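Kaijage lobby screens: progress report for April
To: the Fleltodell fund
From: the screens project, Kaijage

You asked for a plain account of how the social wall is doing against what we promised in the bid. The screens are up and they mostly stay on. Whether they are doing any good is another matter, and I have tried to keep the two apart.

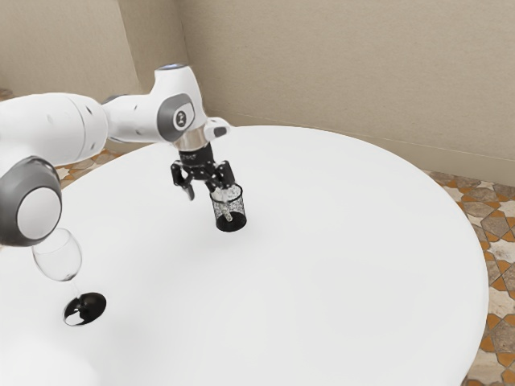
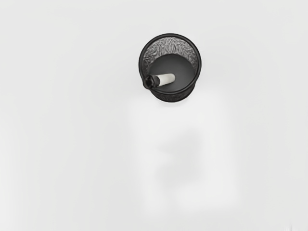 Mwajuma Nyanda read the first draft and replied that I was being hard on a system that had only just gone in, and that people do stop and read the posts at lunchtime. She asked me to put that in the report, so it is in. I would only add that people also stopped and read the old noticeboard, and it had no yearly licence.

What has been done

All 4 screens are fixed and running: one in the main entrance, one by the lifts, two in the café. Each shows posts carrying our hashtag, mixed with the day's room bookings. The feed comes through Rultness, which collects the posts, and is shown by a player from Kakance. We had hoped for one supplier doing both. When something fails we now get two support desks, each of which is fairly sure the other is to blame.

Staff can hide a post from a phone. It works, though a hidden post can stay up for a while on the café screens before they catch up. I have asked Kakance why this should be so and have been sent the same help page twice.

What the numbers say

In the period covered, 238 posts reached the wall. The supplier's monthly summary calls this "strong audience engagement". I went through them. A large share came from our own accounts, or from staff who had been asked to post during the launch. A good many others were reposts of those. Once these were taken out, I was left with 24 posts from visitors, and some of those were complaints about the car park.

The bid said the wall would "multiply our reach". I have not found anyone who can tell me how that would be measured. The Rultness dashboard gives a reach figure, and it is very large, but it adds up the followers of every account that posted, whether or not any of those followers saw a thing. I have left it out of this report and would ask you not to quote it if it turns up elsewhere.

Problems

The feed stopped on 2 occasions. The first was a lapsed login on our side, and I accept the blame for it. The second has not been explained. During both, the screens went on showing the last posts they had, so the entrance carried the same cheerful message about a bake sale well after the cakes had gone. A screen that freezes looks much like a screen that works, and reception did not think to report it.

Moderation takes longer than the bid allowed for. The word filter lets through things it should stop and stops things it should let through, including for a time every post with the name of our own café menu in it. We now check posts by hand before they are shown. The wall is therefore not live in the sense the brochure means.

The sound of the fans in the player by the lifts has also been raised. It is being looked at.

Money

We are within budget on equipment and fixing. Staff time is over, nearly all of it on moderation. The licence renewal falls outside the grant, and no budget has been named for it. I raised this when the bid was written and I am raising it again.

What comes next

We will run the wall without asking staff to post, and see what is left. I expect the number to drop and would like that to be understood beforehand. We will also put a clock on each screen, fed from the same source as the posts, so that a frozen screen can be spotted by anyone walking past.

I have asked Rultness for a count of visitor posts with our own accounts removed. They say it is on their roadmap. Until it arrives I shall go on doing it in a spreadsheet.

Decision needed from you

Please say whether the grant can cover extra moderation hours up to the end of the trial. If it cannot, I propose switching off the two café screens and keeping the entrance and the lifts. I would also like your view on what result would count as a failure, as the bid doesn't give one and I do not think we should pick it ourselves after seeing the figures.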